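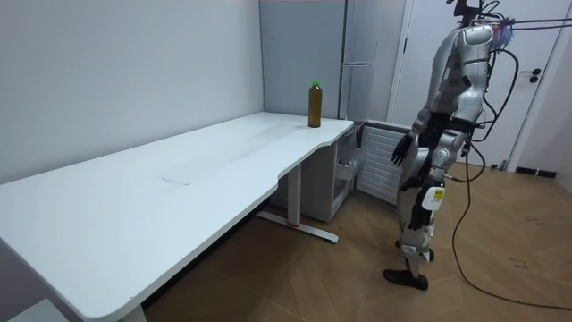 Room 2, bottle at the far end of the desk, floor cable behind the legs.

20 October 2022

Spent most of the morning going over the cable rules with Ksawery, and I want to get them down while they're fresh, even if it means I ramble a little (sorry in advance, whoever reads this next!).

The long black cable down the back is still my main worry. It curves over the floorboards behind the legs, and the rule we wrote in June only says "keep cables clear," which could mean anything. Ksawery would like a marked lane toward the door side with nothing inside it, feet included. I like that very much. Genowefa wants it checked before every run and again after any step backward, and she's right, even though it slows us down and I grumbled.

Then the bottle. Our sheet says one object on the desktop, closed, cap on, and the green cap is lovely for this – you can tell from across the room that it's on. I'd like to keep to closed containers until the grip limits are signed. Anyone wanting an open cup should talk to Genowefa first, please, and bring her a cookie.

Wording I'd propose for sheet 3030, replacing the old paragraph:

Walk the floor cable from end to end before power goes on.
Hands hang at rest until the person at the stop button says "clear."
Nobody reaches across the desk during a run.
Wait 10 seconds after a stop before going near.

The Melance people use a longer wait, and I'd happily borrow theirs if Ksawery thinks ours is too short. We didn't settle it.

Also the scuff across the middle of the desktop. I don't know how old it is. Marks like that should go in the log the day they're noticed, so now it's in – entry 325.

Still to do: tape for the lane, new printout by the door, ask Flurnport for their cable checklist.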